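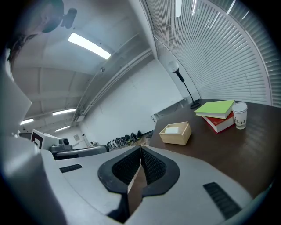
The mesh pads on the hand-held gripper, with the books and the cup on the table.

I've had the second set of fingers on since the start of May and have now done enough with them to write something down. These are the Zetwood fingers, with a dark mesh pad inside a thick rubbery border. The ones I used before were Boersma, plain and smooth, and I got on with them well enough until I tried books.

My test is a dull one. I pick a thing up, hold it over the table for ten seconds, put it down, and do that 100 times per object. With the smooth fingers the red book stayed put 77 times. With the mesh it was almost every time, and the few drops came when I took hold too near the spine.

The paper cup is harder to judge. Mesh holds it at a lighter squeeze, but the lid works loose if I grip high up. Femke Groen suggested going in lower and tilting my wrist, and that helped. The small wooden box was fine with either pair.

What I don't like is the changeover. There are 4 screws on each finger and the inner ones are awkward to reach, so swapping halfway through a session is a nuisance. I also have to run the camera check again afterwards. Jeanine Cuypers has the Climetti pair at the moment and finds them quicker to fit, though she hasn't tried them on anything heavy.

I'm leaving the mesh on for now. Next I want to do the green book on its own, then both books together.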